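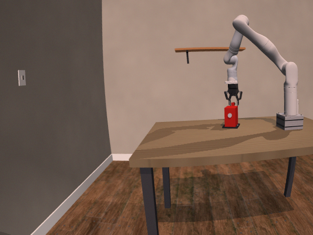 4.2 Recap passages and the returning reader

Series fiction for teenagers must restate its own past. A reader who opens the fourth volume may have finished the third the night before, or may never have seen it, and the opening chapter has to serve both. We use the term recap passage for any stretch of narration in which events from an earlier volume are told again with no new event on the same story line. The definition leaves out simple scene-setting. A sentence stating that a small red object sits on a wooden table fixes a thing in a place at one moment and calls on no earlier volume; it was coded as setting. Had the sentence gone on to say who put the object there two books ago, the added clause would have been coded as recap and the first clause left as it was. Coding was done at the level of the clause throughout, and a single sentence could therefore carry both codes.

The corpus is made up of 38 novels from the Skotallow list, all of them second or later volumes in a series. First volumes were read but not coded. Where a volume opened with a prologue, the prologue and the first chapter were treated as one unit. Cast lists, maps and the "previously" pages found in a few of the later paperbacks were set aside, as they stand outside the narration and several readers told us they skip them.

Recap clauses gathered near the start of the opening unit, although less tightly than Khattak's pilot study had led us to expect. In most volumes the first recap clause came after a short run of present action, usually dialogue between two characters already known from earlier books. Friendship was the topic most often restated, followed by family trouble and then by romance. School events were seldom restated at all, even where the previous volume had ended on one. An exam result or a lost match seems to be treated as closed once the term is over, while a quarrel between friends stays open for several books and is retold each time with slightly different weight.

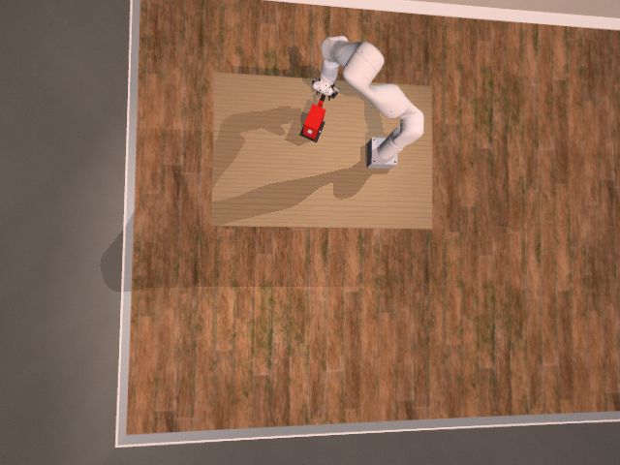
Leif Amundsen and Kulsoom Khattak
Matley Centre for Reading Studies
Correspondence to the first author

4.3 Whose voice carries the recap

In first-person volumes the narrator nearly always delivers the recap in her own voice. The third-person volumes were more varied. Some gave it to the narrator in a block of past perfect verbs; others spread it across a conversation, with one friend reminding another of something both already knew. The second method is the one that guides for writers tend to warn against, yet it was common in the corpus and did not appear to trouble our readers.

To check this, 22 readers aged between 14 and 16 were given 40 short openings, half with narrated recap and half with recap in dialogue. The openings were taken from the corpus and trimmed only at the end. No reader had read the series from which a given opening was drawn. After each one, readers marked on a five-point scale how well they felt they understood the relations between the characters, and then wrote down as many of those relations as they could without turning back.

The two measures came apart. Readers gave higher marks for understanding after dialogue recap, but what they wrote down was fuller and more accurate after narrated recap. Step-parents and former boyfriends were the relations most often lost in dialogue. One likely cause is that speakers in these scenes use first names alone, so that a Brandon or a Kyle is mentioned with no hint of who he is, and the reader passes over the gap – content, it would seem, to let later chapters fill it.

We had expected heavy readers of series fiction to do better in both conditions. They did so only with narrated recap. With dialogue recap their written lists were no longer than those of the lighter readers, though their marks for understanding were the highest in the group. Habit with the form may bring a tolerance for not knowing, and the scale as worded cannot separate that tolerance from understanding. A second version, now being prepared with the Trarkon reading panel, splits the item in two.

4.4 Length

Recap length was measured in words, counting only clauses that carried the recap code. Passages of fewer than 30 words were the most common type in the holiday volumes, in which the cast is taken away from home and much of the earlier plot can be left behind with the parents. They were rare in volumes that opened on the first morning of a school year. Kauppinen's claim that recap grows steadily with each new volume was not borne out. It grew up to the fourth volume in most series and then fell, in two cases nearly to nothing. By that point the authors seem to write for readers who have stayed, and the newcomer is served by the back cover – a text which restates the series in the present tense and which we take up in section 5.

Two limits should be noted. All the series come from one list and may share a house style. The readers were also recruited through a school library in April, when several of them were revising for exams, and three left the last few openings blank.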